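Handwritten Letters Exchange: Frequently Asked Questions

Please read this page before you write to us. Most of the letters we receive with questions are answered here.
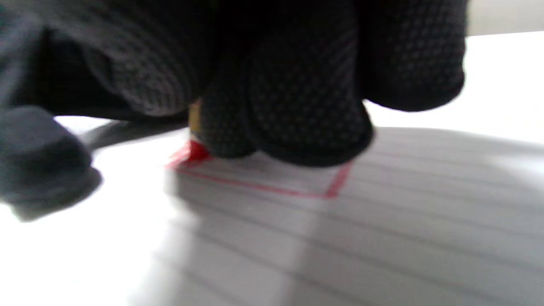
We started the exchange in May with people from two towns, Timska and Lurport, and now there are 3,194 names in our register. Everybody writes by hand. It is the only strict rule we have, and the other rules are more like advice.

Do I need good handwriting?

No. Your partner must be able to read it, that is all. If you know that your letters are hard to read, leave one empty line between the written lines and print the names of people and places.

Which paper should I use?

Any paper that does not let the ink through. Lined paper is fine, also for adults. I ask only that you write on one side if the paper is thin. Very heavy paper makes the letter more expensive to send, and some members were surprised by this at the post office.

Pen or pencil?

Both are allowed. Pencil becomes pale when the pages rub together in the mail, so if you like pencil, fold the page with the writing inside and do not use the hardest kind.

How long should a letter be?

Two pages is usual. A first letter can be shorter. Please do not send one postcard with three words and then wait for a long answer.

How do you choose my partner?

I-hsuan Leung reads the forms and makes the pairs. She looks at the language first, then at the interests you wrote, and then at age. We cannot promise a partner in a certain country. If you write "anything" under interests, it will take longer – there is nothing to compare.

How long do I wait for a partner?

Up to 45 days. In summer it can be slower and we are sorry for that.

My partner does not answer. What can I do?

Wait four weeks after the day you mailed the letter, then send one short note. If there is still no answer, write to us and we will find you another person. Please do not be angry with the first one. People get sick, they move, they lose the address.

Can I type my letter if my hand hurts?

Yes. Tell us on the form, and we will look for a partner who agrees with it. Randa Akl, who takes care of the register, can also change this for you later.

Is my address given to other members?

Only to your partner. If you do not want to give it at all, you can use our forwarding box at the Mulik reading room. Put the letter in a second envelope with your member number on it. Forwarding adds some days.

May I send gifts?

Small flat things, such as a stamp, a bookmark, or a pressed leaf inside your own country. Please no money and no food.

How do I leave the exchange?

Write to us, and write one last letter to your partner also.

Comments (4)

dorrit_p
Is the form in French coming back? My mother would like to join but she does not read English.

Randa Akl
The French form is with the printer now. I can mail one to her if you send me her address.

Halfmoon
I waited 2 months, not 45 days, but my partner is wonderful so I forgive you. We are on letter nine.

T. Dönmez
About the pencil: a soft one is OK if you put a sheet of thin paper between the pages. My letters arrive readable.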